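Frequently Asked Questions: The Plemis Occluded Reach Study

What does the study examine?
Plemis examines whether a robot arm can be taught to reach for items it cannot fully see. The method, called Wusel, is trained only in simulation.

Who is responsible for the work?
The study is led by Shahnaz Fakir. Sunil Uddin maintains the simulated rooms. Questions about either may be sent to the Uvedero project office.

How is the method trained?
The arm attempts each reach many times under changed lighting, textures and object positions. The policy receives images from 2 virtual cameras and the joint positions of the arm. It is not given the location of the target.

What are the main results to date?
The current release was evaluated on 158 trial layouts. It failed to complete the reach in 28 of them. Most failures involved contact with a box before the fingers closed. A full breakdown is included in the report dated 2024-03-04.

Are the simulated rooms based on a real laboratory?
No. They are assembled from a shared library of walls, floors and furnishings. Notices and floor patterns are included so that the policy learns to ignore them.

What does a typical trial look like?
Boxes are placed in a row on a tray, and the arm must work in the area behind them. Small objects may be only partly visible past the boxes.

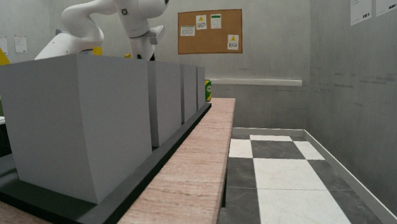

Simulated trial: the arm reaching behind a row of four gray boxes.

Can outside groups use the trial layouts?
Yes. Requests are reviewed every 3 months. Applicants should state the intended use and the simulator version they plan to run.

Will the method be tested on a physical arm?
Tests are planned with Matubbar. Results will be posted on this page.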